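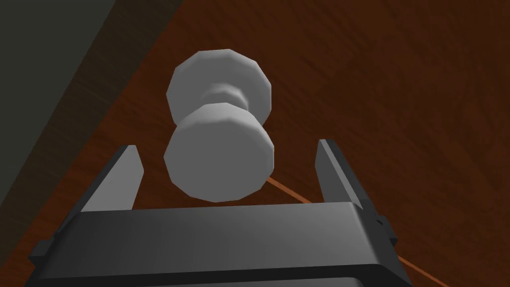

Drawer Knob Pickup, Home Arm Build
Project report, Munther Hattar and Jad Salameh
2025-08-09

1. What we set out to do

The plan in February was a small arm in Jad's garage that could pick cabinet knobs off a bench and drop them in a bin. We called it Pikandale. Before cutting any parts we wanted the grasp worked out in simulation, on the theory that mistakes there cost nothing. I (Munther) never fully bought that theory and I buy it less now.

2. Simulation

The knob model is two wide discs with a narrow neck between them. We kept the mesh coarse to save time, so the rims have flat sides and corners where a real knob is round. Jad thinks this doesn't matter. I think it matters a lot when a flat finger closes on a rim, because the contact lands on an edge the real part doesn't have.

Each run starts with both fingers open and clear of the knob. We ran 1,329 grasps and counted 493 as good. "Good" meant the knob was still between the fingers after a lift of 30 mm. It could be hanging crooked and still pass. I would not quote that number to anyone without the rule next to it.

Most of the failures came from off-center starts. If one finger has less room than the other, it gets there first and shoves the knob over. Jad's fix was to close slower. It helped in some runs and made others worse, and we didn't log finger speed for the first 400, so we can't say much more.

3. The real build

Still in pieces. The frame is bolted together and the servos turn. The fingers have been printed twice, and the second set flexes too. The simulated fingers don't flex at all.

4. What we'd claim

The control code runs and the gripper shape leaves room for a knob this size. We don't claim the grasp works. Friction in the simulator was a guess, and we never weighed a knob.

5. Left to do

Rounder mesh. Log everything from run one. Weigh five knobs from the hardware store. Try gripping at the neck, which Jad wanted from the start.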